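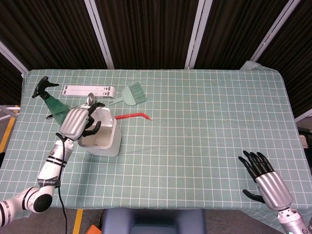
I finally have a tablecloth I love! It's a pale sage green with a grid of thin white lines, and it makes me want to keep the whole table tidy (me, of all people). I went through 16 listings before settling on it, and Diệp Hà had to listen to every single one of them.

So now the job is finding homes for the odds and ends. The green spray bottle, the spoon, the flat white folding stand... they all end up out on the cloth by lunchtime. My big hope is the square white container. It's open at the top, so I can just drop things in as I go, and it looks so fresh against the green!

I'm still not sure about dark brown curtains with sage. Kyu-ri Kong says yes, absolutely, leave them alone. I'm giving it until December, and then I'm going to look at cream ones.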